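Notes from the Laryea Plate, and a hand I'd like back

Well, we went, we played, and we came home second. I promised Nkrumah Darko a full write-up if he did the driving, and he did the driving (both ways, with the heater stuck on high), so I can't get out of it now.

For anyone who joined Drutden after the summer, the Laryea Plate is the teams event we play every winter against the clubs up and down the valley. It started life as a whist drive in 1896. The plate itself still says "Whist" on it, and every few years somebody suggests having it re-engraved, and then we all look at what engraving costs and the subject goes away until the next time. It's a lovely heavy thing and it lives with Lulura at the moment, where it has now lived for far too long.

We played in Seklow again. I'm a big fan of that hall. The tables don't wobble, the light is good, and there's a proper kitchen, so the soup was hot at lunch and hot again when some of us went back for more. The parking is still terrible. If you're coming next time, use the lot behind the library and walk down, and don't believe the sign that says the side gate is open.

Our team was me and Nkrumah at one table, with Siham Hakim and her sister at the other. We won our first match comfortably, thanks to Siham's sister bidding a small slam that Nkrumah and I would not have found with a map. We lost the second by a hair. Then we won two in a row, had our soup, and sat down for the last match against Lulura needing a decent win to take the plate home. 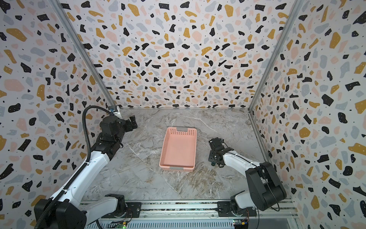

So, the hand. I've been told by several people that I should stop talking about it. I will, right after this! I was South, both sides vulnerable, and I picked up a nice balanced sixteen. Spot cards matter a bit, so I'm giving you all of them.

North
Spades K 7 4
Hearts 8 5
Diamonds A J 10 9 3
Clubs K 6 2

West
Spades Q 10 6
Hearts K J 9 6 3
Diamonds 7 5
Clubs 10 8 4

East
Spades J 9 3 2
Hearts Q 10 2
Diamonds K 6 2
Clubs J 9 5

South
Spades A 8 5
Hearts A 7 4
Diamonds Q 8 4
Clubs A Q 7 3

I opened one no-trump, Nkrumah raised me straight to three, and everybody passed. You couldn't ask for a simpler auction. West led the six of hearts, Nkrumah put down the dummy, and I thought, oh, good, this is easy. That should have been my warning.

I had two spades, a heart, three clubs and the ace of diamonds on top, and that diamond suit was sitting there just begging to be run. The heart lead went five, queen from East, and I took my ace. I don't think I even stopped to breathe. I led the queen of diamonds and let it ride, and East won the king.

You can guess the rest. Back came the ten of hearts, which held, and then the two, and West rattled off the nine, the king... let me get this right, West won with the nine and then cashed the king and the jack. Four hearts and a diamond. Down one, in a contract that a beginner in Siham's class makes every time, and she does have a class, so I can't even claim that as a figure of speech.

What I should have done is let East have the queen of hearts. Then let East have the ten as well, and take my ace when the third heart comes. By then East is out of hearts. The diamond finesse still loses, of course it does, the king is where it is, but East has no heart left to play and West has no way in. I win whatever comes back and I've got ten tricks.

There's a handy little rule for this, and I've taught it to people, which is what really stings. You take your cards in the suit they led, yours and dummy's together, and subtract from seven. That's how many times you duck. I had three hearts and dummy had two, so that's five, and seven take away five is two. Duck twice! I knew that! I could have told you that in my sleep, and possibly should have, because my record asleep has to be better than this.

It's worth adding what happens if the hearts are split four and four. Then East will still have a heart to return when the king of diamonds wins, but it won't hurt you: they get three hearts and a diamond and you've still made your nine. So ducking costs nothing there either. Someone asked me about that over the soup bowls while we were washing up, and it's a fair question. The time to worry is when there's another suit you're scared of, something thin like a doubleton facing small cards, where a switch could be worse than the lead. On this one the spades and clubs were both fine.

At the other table Lulura had the sensible pair defending and Siham playing it, and Siham got the same lead. She ducked, she ducked again, she won the third, and ten tricks were in the bag before I'd finished writing down my minus.
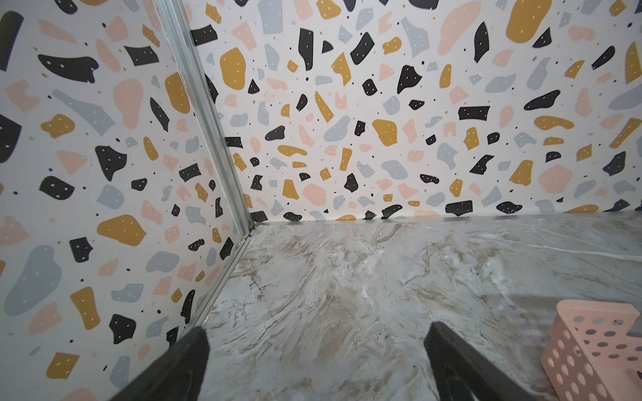
Page last updated: 1st February

Hang on, I've muddled that, and I've already had a note about it. Siham can't have been declarer with our cards if I was declarer with them too, or we'd have been playing against ourselves! She and her sister were East and West at the other table, of course, and it was the Lulura declarer who ducked twice and made ten tricks. Siham's part was telling me afterward, very kindly, that she'd watched it being played correctly and it hadn't looked hard. I've left the paragraph as it went out in the first version so the people who wrote in don't think they were seeing things.

Anyway, that was 100 to them at our table and 630 to them at the other, which adds up to 730, which is 12 imps. We lost the match by 9. I have done the subtraction quite a few times and it doesn't change.

Nkrumah was very good about it. He said "unlucky" in a tone of voice that I'd call generous, and then he didn't speak until we were past the reservoir. After that he was fine. We ended up having quite a useful talk about how to slow down at trick one, and I thought I'd pass some of it along, as I know I'm not the only one at Drutden who plays quickly when dummy looks pretty.

His habit is to put his own cards face down on the table when dummy appears. All of them. He says it's the only way he's found to keep his hand from playing a card while his head is still saying hello to partner's diamonds. He picks them up again when he has a plan. It does look a bit theatrical, and I've teased him for it, and I'm going to start doing it.

Mine, or what's going to be mine, is to say the danger hand to myself before I touch anything. On that deal West was the one with the long hearts, and East was the one who was going to win a diamond if anybody did. If I'd said "East gets in, does East have a heart?" I think the rest would have followed.

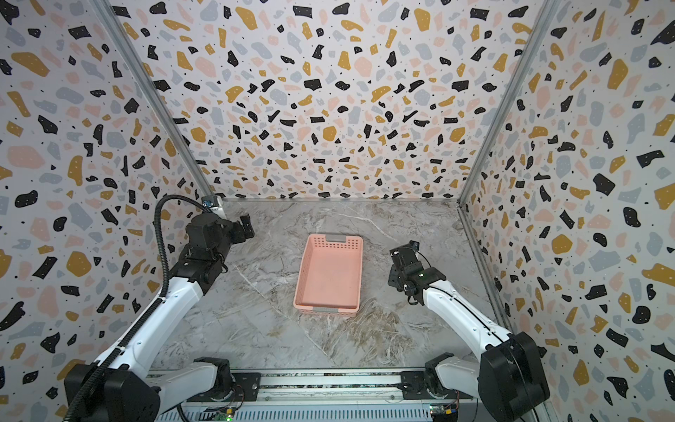

A few bits of news while I have the page. The December individual has finally been scored properly, after the business with the missing slips, and the results are on the board by the coat hooks. Congratulations to Siham, who won it, and who passed 166 club points for the year in doing so. She'd like it known that she had nothing to do with the scoring.

The beginners' class carries on in the small room, and she'd be glad of a couple of steady players to sit in and make up tables. You don't need to be any good. You do need to be patient, and please don't correct anybody's bidding unless they ask. The group has just reached hold-up plays, and yes, I've said she can use my hand, as long as she calls the declarer Mr. X.

We also need a few more decks of cards. The blue-backed ones are getting sticky and the jack of clubs in one of them has a corner you could recognize from the parking lot. If you have unopened decks at home that you were given and never used, bring them along and leave them in the box under the tea table. Full-size only, please. The bridge mats could do with a wash too and I've taken the first batch.

Next year's Laryea is in our own hall, so we're the hosts and we do the soup. Nkrumah has offered to make his groundnut one, and I've said yes on behalf of everybody before he could think better of it. We'll need people for the door, for moving tables the evening before, and for duplicating boards. If you'd like to play, there's room for a second Drutden team this time, and I'd love to see us put one in. Come and find me, or write your name on the sheet, and put your partner's name next to it if you have one. If you don't, write "looking" and we'll sort something out between us.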